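Glue gun

A glue gun, also called a hot glue gun or hot melt gun, is a hand-held electric tool that melts a stick of solid adhesive and pushes it out through a nozzle. It is used in crafts, packaging, floral work, model making, upholstery and light repair. The adhesive sets as it cools, usually within a minute.

Design

Most glue guns have a pistol shape. A glue stick is fed into the back of the body and passes through a sleeve into a heated chamber behind the nozzle. Pulling the trigger moves a clamp that grips the stick and slides it forward. The unmelted part of the stick acts as a piston and forces the melted part out.

The heater in a small gun is commonly a ceramic element that limits its own temperature, so many low-cost guns have no switch and begin warming when plugged in. Larger guns may have a thermostat, a power switch or a choice of two heat settings. A folding wire stand at the front keeps the nozzle off the work surface. Cordless guns run on a battery or a small gas cartridge, or are warmed on a base and lifted off for short periods of use.

Types

Glue guns are often grouped by working temperature. Low-temperature guns are used on foam, ribbon, balloons and thin fabric, which a hotter adhesive could melt or scorch. High-temperature guns run at nearly 200 °C and give a stronger bond on wood, leather and some plastics. Sticks are sold for one range or for both.

Guns are also divided by stick diameter. Mini guns take a stick of about 7 mm, and full-size guns one of about 11 mm. The two are not interchangeable, and a thin stick in a wide chamber can let melted glue run back toward the trigger.

Glue sticks

The usual stick is a blend of a base polymer, most often ethylene-vinyl acetate, with a tackifying resin and wax. The resin helps the glue wet the surface, and the wax thins the melt and affects how fast it sets. Clear and white sticks are the most common. Colored and glitter sticks are made for decorative work.

Storage and care

A gun is unplugged and left on its stand until fully cool before it is put away. The stick is normally left in place, as pulling it out backward can draw soft glue into the feed sleeve. Cords are coiled loosely – tight wrapping around the body strains the wire where it enters the handle. In classrooms and shared workshops, guns are often kept together in open plastic bins.
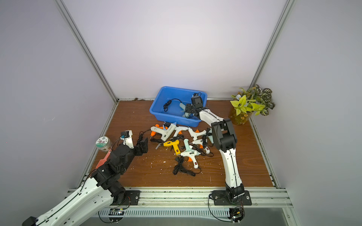 A mint-blue glue gun and a coiled black power cord in a blue plastic bin.

In her craft-room handbook, Fidelina Mosquera recommends a separate bin for each temperature range, with sticks stored elsewhere. Dried glue on the nozzle is wiped off with a thick dry cloth while the gun is warm. Solvents are not used on a heated gun.

Safety

The nozzle and fresh glue can both cause burns. Melted glue sticks to skin and goes on giving off heat, so burns are cooled under running water before any attempt to remove it.

See also: Adhesive; Hot-melt adhesive; Soldering iron

Last updated: February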